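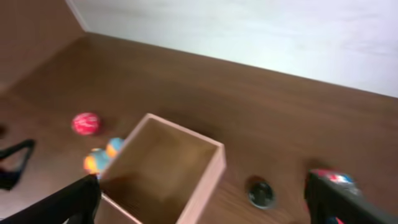 Balls first, box second, at the little table by the wall

Home Our Story The Toy Shelf Visit Contact

Hi, and welcome to Bresidetti! I'm Waltraud Prantl, and I run this toy library on Ogbonna Street with my friend Mechthild Zaugg (she does the books and I do the talking). We opened in the fall of 2000 in the back half of a shoe store, with 18 toys and one very wobbly shelf, and we've been lending to families in Hidenberg ever since.

People ask what makes us different from a store, and I always say it's the boxes. Every family takes home a box, you pick what goes in it, and you bring it back in 2 weeks. We have almost 100 families signed up now. Some kids want nothing but balls — fine by me! Others spend the whole afternoon deciding. 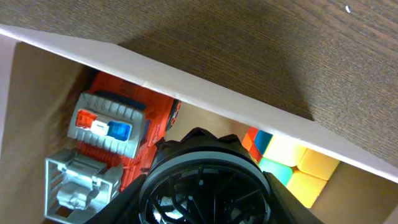

Anything with a light bar on the roof goes out the door fast, and I've learned to put a few aside for the shy ones who get here late. Fire trucks, police cars, it doesn't matter, they all get wheeled up and down my counter first. Mechthild checks every toy when it comes home, wipes it down and fixes what she can. She's got a drawer of spare wheels in there that I'm not allowed to touch.

Puzzles are my own weakness. I can do one side of a Rubik's cube and that's it, but I'll happily sit down with any kid (or grandpa) who wants to show me the rest. 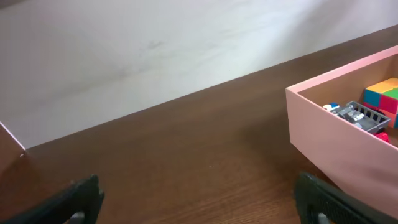
A mixed box: puzzle cube, toy truck and a little something red

We're open afternoons until 6, next door to the Visside bakery, and in September we stay open later for the back-to-school crowd. Come on in and bring the kids!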